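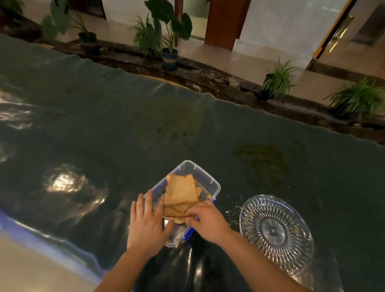

Company > About Kornidine > What We Do

4 min read

Kornidine measures how well machines do ordinary manual work. We build test tasks, run them on our own arms and on customers' hardware, and publish the results. The tasks come from kitchens, laundry rooms, packing benches and small workshops. We do not manufacture robots and we do not sell them.

Background

The company was founded by Kartini Mandagi and Tihomir Halilović, who had worked together on end-of-line packing equipment. Their machines handled one product, in one orientation, at a fixed rate. Customers kept asking for the same performance with mixed products and no fixture. There was no agreed way to say how far off that was, so the first Kornidine task set was written to find out. It contained 15 chores. The current set contains 63.

How a chore becomes a test

We begin with people. A person carries out the chore at home or at work, with whatever containers and surfaces are normally used there. We record where the hands go, which hand holds and which hand moves, and where contact is made with something that can break. From this we write a task sheet with a start state, an end state and a list of permitted damage.

Moving rusks between a plastic box and a plate is a typical case. A person steadies the box with one hand and takes hold of the slices by their edges with the other. The slices are stiff, light and brittle. The box is clear, and many depth sensors read clear walls badly. A glossy tabletop adds reflections. Crumbs have to be allowed for in the scoring, as people leave them too.

Can machines do chores yet?

Some, under conditions. Our present position, by group:

Rigid objects of known shape on a matte surface: yes. Several arms we have tested run these for a full shift with few stops.

Rigid objects in clear containers: sometimes. Most failures occur in perception, before the gripper closes.

Brittle food: slowly. The best two-arm system on our bench finishes the rusk task in 90 seconds without breaking a slice, provided the box is placed square to the arms. With the box tilted or turned, completion drops sharply.

Cloth, bags and film: no, apart from single items laid flat.

Wiping and cleaning: the motion is solved for flat surfaces. Deciding whether the surface is clean is not.

Shop-floor work scores higher than household work throughout. A shop floor can be rearranged to suit the machine. Households generally decline to be.

Test procedure

Each system gets 600 attempts per task, spread across lighting levels and start positions. An attempt in which an operator touches the hardware is scored as a failure. Resets are done by hand. Video of every attempt, including the failures, goes to the customer with the report. Vendors may comment on a report before release but may not withdraw it.

Brula

Brula is our scoring software. It reads joint logs and gripper force data, aligns them with the video, and marks the point at which an attempt departed from the task sheet. Wai-kit Kwan leads its development. Brula is licensed separately and runs on customer premises if required.

People

Kartini Mandagi, task design and general management
Tihomir Halilović, mechanical engineering
Wai-kit Kwan, software
Joon-young Ji, perception and sensor testing
Teguh Mandagi, field recording and site visits

Location and visits

The test hall is at Pristgate, on the ground floor, with level access for pallets. Customers are welcome to attend their own test runs. Hardware should arrive with its mounting drawing, power requirements and a working emergency stop. Units without an emergency stop are not unpacked.

The task set is revised every May. Proposals for new chores can be sent to Teguh Mandagi and should state who does the work now, how long it takes, and what usually goes wrong.

Last updated December 22, 2020

15 shares | 2 comments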